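Home | Guides | Kitchen | Contact

Section 9: Setting up the cling film box and its basket

Right, this is the bit of the Roltley drawer guide I get asked about most, so I've tried to write it the way I'd tell you across the worktop. You'll want your box of food wrap, a wire basket and a clear patch of table.

1. Read the box before you open it. Mine is a Sodolike one, blue with a red stripe, and the brand and the slogans all run lengthways.
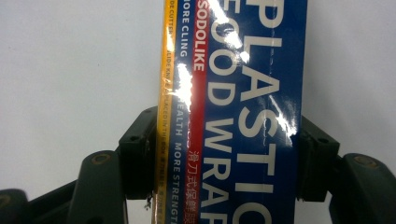 2. If yours has a slide cutter, check the packet for its instructions and fit it with the lid closed. Go slowly -- the plastic ones can snap if you force them!

CAUTION: Some boxes have a metal tooth edge instead. Keep your fingers off it, and keep the whole lot out of reach of little ones.

3. Put the basket down flat on the table and lower the box in by its top end. A slant is fine (I gave up on getting mine to lie straight years ago).

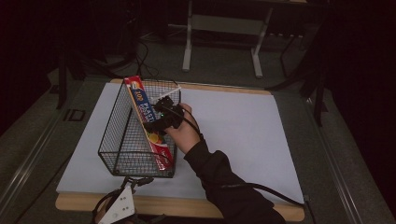
4. Give the basket a gentle shake. If the box slides about, tuck a folded tea towel down one side. My old Zeren basket needed two, but that one was enormous.

Note: don't squash the box in to make it fit. Once the cardboard bends, the roll drags and you'll be swearing at it every time you cover a bowl.

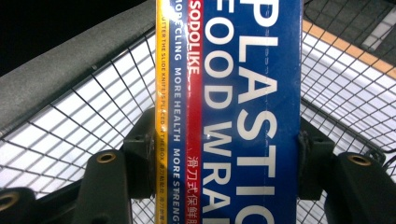

Reading time: 2 min | 558 words in full guide

5. Decide which way round you want the writing. I like the big PLASTIC FOOD WRAP side facing me, as I keep foil in the same basket and I'm forever grabbing the wrong one.

6. Wipe the outside of the box with a dry cloth now and then -- never a wet one, or the card goes soft.
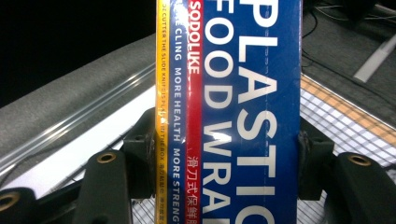
Food wrap box, lettering side.

7. Pop the basket back in its drawer and check that it shuts without catching. If it catches, see Section 10, Shallow Drawers.

122 shares | 9 comments

Get the newsletter | Cookie settings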